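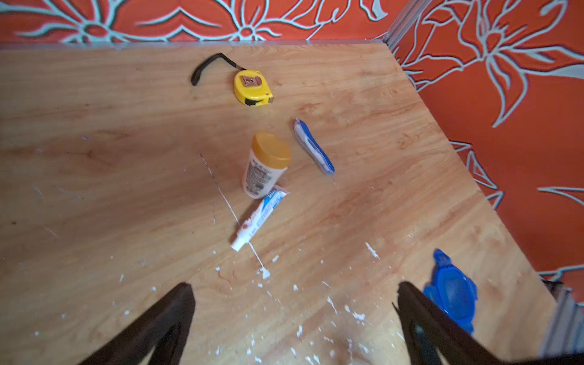

White glue run on a honey-colored wood tabletop, how do I get it off without wrecking the finish?

Posted by Ilse Kleinschmidt

Hi all, hoping one of you has done this before me. I was doing small repairs at the breakfast table on Sunday (tape measure out, little blue and white tool out, the whole works) and I've got a long thin streak of white glue that ends in a puddle, plus a ton of little white specks all over the front half of the table. The streak I can sort of live with, it's the specks that are driving me nuts!

The glue is Daltari, the plain white kind for wood and paper. The table came with the house so I have no clue what's on it. It's light wood, warm finish, fairly smooth, and it sits right up against our orange wall with the big flowers, with a metal strip where they meet. So whatever I use, I'd rather not have it running into that strip and up onto the wall. I paid $80 to have that wall touched up in August and I'm not doing it twice.

So far I've tried a dry paper towel, and all I did was make a smear. Do I wait and scrape, or go at it with water? And is vinegar safe on this stuff? My sister swears by it but she swears by it for everything.

Gorneck14

Warm water and a drop of dish soap. White glue is water based so it lets go pretty easily if you give it time. Lay a damp cloth (damp, wring it out hard) over the puddle for 9 minutes or so, then push the glue off with an old plastic card held nearly flat. Go along the grain. Do the streak the same way, a piece at a time, and dry each piece before moving on.

For the specks I wouldn't bother with the cloth. Dampen a fingertip, rub in a little circle, and they roll up into crumbs. It's boring, but I did an entire desk this way while watching a ball game and it came out fine.

Keep any blade away from it. I know it's tempting, but I put a scratch in my mother-in-law's sideboard that way and I still hear about it. Start in the back corner somewhere and check the cloth for color. If the cloth picks up any brown, stop and let it all dry, then scrape with just the card.

rendholm_fan

sandpaper

Ngata Pete

Please don't sand it, you'll end up with pale patches!

I'm with the soap and water answer. On the vinegar, I've used it cut half and half with water on dried glue and it does help soften it, but I'd try plain water first on a finish you don't know. If you're worried about the wall, fold a dry dish towel and tuck it along that metal strip before you start. And keep the cap on the glue between jobs, ask me how I know.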